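Field Notes > Visits > Kitchens

Two hours at the Paltness countertop works

4 min read

Went out to Eltby for the open day at Paltness, the countertop people. Writing this up fast on the bus home so excuse the state of it.
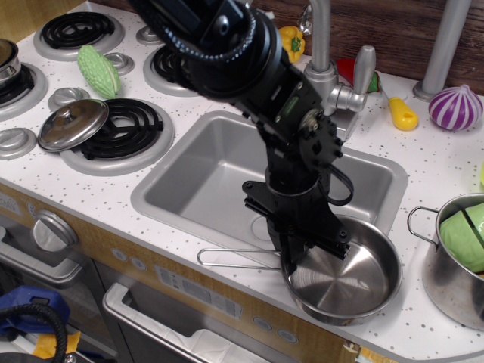
Drove past the turn twice. No sign from the main road, just a board on a gate. Parking was in the field behind, fine in dry shoes, and mine were dry for the first ten minutes. (My brother-in-law drove out, had to leave early, hence bus.)

Check-in at a folding table, sticker with your name, ear plugs in a paper cup. Our group went with Saturnino Cantero, who has run the cutting floor since they moved in. Fast talker. Good one though. He started with the slabs, stacked on edge in racks, and made us all put a hand on one. Cold, and heavier looking up close than you'd think.

Then the saw. Water everywhere, that's the dust control. Loud even with plugs. A straight cut takes a few minutes and a sink cutout much longer, mostly on account of the corners. Square corners crack. Everybody wants square corners. Cantero said they had 307 callbacks in the old building over the years and he could tell you the corner on most of them. They drill a round hole at each corner first now, then cut between the holes. No exceptions, even if the customer's drawing says otherwise.

Polishing room next. Six people, hand work, wet aprons. I could of stayed there all day. One woman was doing the edge on a long piece with a curve at one end and she never looked at a gauge, just ran her thumb along it. Asked her how long to learn that. "Two years to be slow at it."

Prices, for those who emailed. Their basic speckled white, which is called Grasine, was $978 for a small galley kitchen, edge included. The next one up, Paredes, was $1,394 on the same drawing, so $414 more, plus $2 I can't account for and may of written down wrong. Install is extra and depends on stairs. Sink cutout is in the price, faucet holes are not. Ask about the faucet holes!!

Lunch was soup and rolls in the loading bay. Ate standing up. Lentil, needed salt.

Afternoon was a talk from Kazimír Danko on sealing and care. Slides too small for the back rows but he was patient with questions. What I got down:

Don't put a hot pan straight on the seam. Middle of the slab is less of a worry but he'd still use a trivet.
Dish soap and water, that's it. No vinegar.
The caulk line at the sink rim goes first. Look at it every September or whenever you'll remember.
Chips can be filled. Bring the chip if you still have it.

Someone asked about mixing old and new slabs in one kitchen and he said the color drifts from batch to batch, buy it all at once. Wish I'd known that when we did ours.

Didn't get to the showroom, line was out the door and the bus only goes once an hour. Brought home two sample squares and a pencil. Next open day is in September, no date posted yet. Wear boots, get there before ten, take the first tour if you can, the saw shuts down after lunch.

Questions or corrections: use the contact page | © Field Notes | Back to top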